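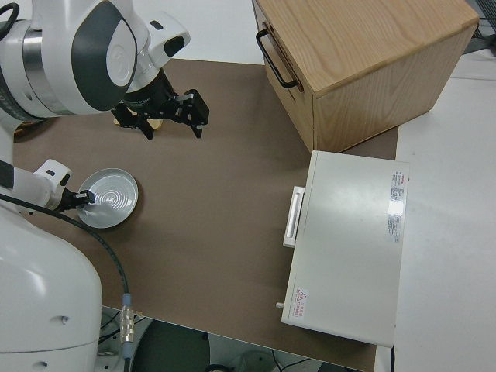
Puesto de ensayo con el robot de dos brazos: la pinza inferior sujeta el borde de un plato blanco.

Informe de avance – Guía de buenas prácticas para celdas de manipulación con dos brazos
Proyecto Lusalow, paquete de trabajo 2
Octubre de 2019
Preparado por Tülin Ersoy para la oficina de programas de Gosdale

Resumen

Cerramos este periodo con el primer borrador completo de la guía y con muchas ganas de enseñarlo. El texto tiene 23 reglas, todas redactadas y todas probadas al menos una vez en nuestro puesto. En febrero solo teníamos un índice y una lista de dudas, así que el salto es grande y el equipo está muy contento. Quedan abiertos dos capítulos (cableado y registro de incidencias) y una consulta con Foulkes sobre la terminología, de la que hablo más abajo.

Qué hemos hecho

La mayor parte del trabajo ha consistido en pasar las reglas del papel a la mesa. Completamos 1308 ciclos de agarre y depósito con objetos domésticos y revisamos uno a uno los 159 en los que alguien del equipo pulsó la parada o pidió repetir. Esa revisión ha sido lo mejor del semestre. Cada ciclo interrumpido se comentó en la reunión de la semana, con el operador delante, y de ahí salieron casi todos los cambios de redacción importantes.

De las 159 interrupciones, 126 tenían que ver con la preparación del puesto y no con el movimiento del robot: un objeto colocado fuera de su sitio, una hoja de arranque sin rellenar, una persona que no sabía quién tenía el mando en ese momento. Nos sorprendió la proporción y nos alegró bastante, porque son cosas que una guía corta puede mejorar sin comprar nada.

Las normas que tomamos como base siguen siendo ISO 10218 para robots industriales e ISO/TS 15066 para la operación colaborativa. Nuestra guía no las sustituye. Recoge el día a día de un laboratorio pequeño que cambia de tarea a menudo y que necesita saber qué comprobar cada vez que lo hace.

Reglas que más han cambiado

Regla 4, reparto de brazos. La primera versión pedía asignar una tarea a cada brazo y mantenerla durante toda la sesión. En la práctica resultaba demasiado rígida. Ahora pedimos que en la hoja de tarea conste qué brazo sujeta y cuál se acerca, y que el segundo no baje mientras el primero no haya confirmado el agarre. Con platos y otras piezas de borde fino la diferencia se nota mucho – los operadores dejaron de dudar y las sesiones van más ligeras.

Regla 7, agarre por el borde. Es nueva. Para vajilla y recipientes poco profundos se fija un punto de agarre, se limita la fuerza de cierre y se hace una elevación corta de comprobación antes de cualquier traslado. Parker propuso añadir una segunda comprobación al depositar; la estamos probando y de momento nos convence.

Regla 11, objetos en la zona de trabajo. Todo lo que esté al alcance de los brazos debe figurar en la hoja de tarea, incluidas las cajas y los aparatos que no se vayan a mover en esa sesión. Lo que no figura, se retira. Los objetos parcialmente ocultos por una pinza se anotan antes de arrancar.

Regla 15, cables. Capítulo abierto. Hoy dice que los cables que crucen la mesa se recorran con la vista y con la mano antes de cada sesión, conector incluido, con el robot parado. Queremos añadir un criterio claro sobre trazado y holgura, válido para mesas de distinto tamaño, y todavía no tenemos una redacción que guste a todos. Hay tres versiones en circulación.

Regla 19, etiquetas de advertencia. Las etiquetas de los equipos deben quedar legibles desde el lado del operador siempre que el montaje lo permita. Si no se puede, se copia el texto en la hoja de tarea.

Formación

Hicimos dos jornadas internas con el borrador en la mano. La primera fue demasiado teórica y así nos lo dijeron. La segunda se dio entera junto al puesto, por parejas, con una persona leyendo la regla en voz alta y la otra ejecutándola, y funcionó de maravilla. Las frases largas se atascaban enseguida, de modo que acortamos casi todo el capítulo 2 esa misma tarde. Recomiendo este formato a los demás grupos del programa – cuesta poco y el texto sale muchísimo mejor.

Dificultades

La consulta con Foulkes va más lenta de lo previsto. Ellos usan «parada de protección» en un sentido más amplio que el nuestro, y conviene que las dos guías digan lo mismo antes de publicarlas. Hemos enviado una tabla de equivalencias y esperamos respuesta.

También nos hemos quedado cortos de horas para el registro de incidencias. El formulario actual sirve, pero pide datos repetidos y en algunas sesiones se rellenó al final, de memoria. La nueva versión cabe en una cara.

Presupuesto

Sin desviaciones. Lo reservado para material fungible se ha gastado según lo previsto. Solicitamos pasar al próximo periodo las horas de revisión externa que no se han utilizado.

Próximos pasos

Cerrar las reglas de cableado y la hoja de incidencias. Acordar los términos con Foulkes. Repetir la jornada práctica con personas ajenas al proyecto, si Gosdale puede proponernos un grupo. Enviar el segundo borrador con los comentarios de Parker incorporados y una columna al margen que indique de qué sesión procede cada cambio.

Adjuntos: borrador 1 de la guía, plantilla de hoja de tarea, tabla de equivalencias.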